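Subject: Re: [workshop-auto] Open day at Warkby, July: who is going?
From: Usha Poduval
To: workshop-auto list

On the afternoon of the visit Nnamdi Okafor wrote:

> Four of us from the Kaewsai group are down for the Warkby open
> day but I have to stay behind for the delivery. Could whoever goes
> please write up what they saw of the hand-held grippers? I am less
> bothered about the big arms, we have seen those. What I want to know:
>
> - how a person holds them and whether it tires the wrists
> - what objects they were using
> - what they need in the way of floor space
> - price, if they will say
>
> Also please ask if they lend the kit out. Paweena thinks they do.
>
> Nnamdi

Hello Nnamdi, hello all,

I went with Paweena Bunnag and Yupin Sriwong. We got there just after 2 and left when they began clearing up. My notes are under headings so you can skip to what you need.

Getting in

Sign in at the front desk and then follow the corridor to the back. The signs still say Drelero, which was the last tenant, so ignore them. There is parking behind the building but it was full when we arrived and Yupin had to leave the car by the church.

The table demonstration

Ratree Chuensuk ran this part. The grippers are the Prellero ones you asked about. You take one in each hand and do the task yourself, and the recordings are used later to train the arms. Each gripper has a white cube on it with black-and-white square markers, and the position of the hand is worked out from those. Ratree said most bad recordings come from people turning a wrist so far that the markers are hidden.

The objects were ordinary workshop things. When we were at the table it was a screwdriver with an orange and black handle. The task was to pick it up and put it down again pointing the other way, which sounds easy and took me several goes. The shaft is thin and the jaws want to close on the handle. 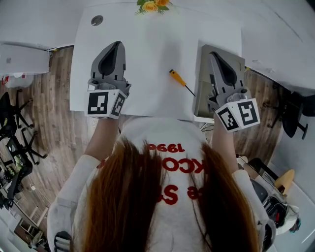

Holding the grippers

My wrists were fine after one turn. Paweena did a longer stint and said she felt it in her forearms more than her wrists. You have to lean over the table quite a bit, so table height matters. Ratree would like theirs higher and is looking at adjustable legs. Long sleeves did not get in the way.

Floor space

Less than I expected. One table, and enough room behind it to stand and step back. Our side room would do if the shelving came out. They did say to keep the light even, as glare on the markers causes trouble.

Recordings

They have 1,531 usable recordings so far, all on small hand tools. Anything where the object was dropped off the table is thrown out. If it is dropped on the table and picked up again they keep it. Yupin asked how many people had taken part and Ratree did not have the number to hand.

Price and lending

A pair of grippers is £499 without the software. They do lend a pair, for up to 6 weeks, and you pay the postage back. There is a form, which I have asked Ratree to send me. I did not get a clear answer on insurance, so somebody needs to chase that before we sign anything.

The arms

We only had a short look. One arm was repeating a sorting job and stopped twice while we stood there, both times for a part that had landed on its side. The man looking after it reset it by hand. If you want more on that, ask Paweena, who stayed to talk to him.

I would be in favour of borrowing a pair in the autumn if we can get the side room sorted. Can people let me know on the list if they object, and also if anyone has a spare table at a decent working height?

Nnamdi, your umbrella is in my office.

Usha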